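Ticket 3193
Component: wrist perception / table plane estimator
Opened by: Wycliffe Masanja
Assigned to: Giuliana Huanca
Status: fix in review

Wycliffe, 9:40 a.m.
Plane estimator on the Hilholm cell keeps dropping to LOW_CONFIDENCE when the arm goes to the survey pose. The planner then refuses to start a pick. Restarting the node clears it for one cycle. Same build runs fine on the Castaño cell.

Giuliana, 10:15 a.m.
Pulled the log. The edge detector returns one very strong line and almost nothing else. The tabletop is plain gray on both sides of the joint, so the feature tracker has little to work with and puts most of its points on the seam. Points along a single line can't fix a plane, and the solver is right to complain.
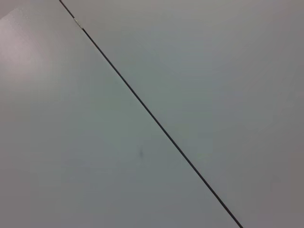
I also see a few points landing on the glare patch at upper left. Those will move with the arm and should be rejected. The mask threshold in the Hilholm config is still the default. Castaño has it set to 100.

Kevin Correa, 11:05 a.m.
Could we raise max_features to 2000?

Giuliana, 11:20 a.m.
Tried it on the recorded bag. More points, same line. No change in confidence.

Giuliana, 2:30 p.m.
Patch is up. If the inliers are collinear, the estimator now falls back to the calibrated table height and logs a warning. Glare mask copied from Castaño. Replayed the bag 2 times with no dropouts. Needs a run on the real cell before merge.

Wycliffe, 3:10 p.m.
Will run it after the current job finishes. Please leave the ticket open.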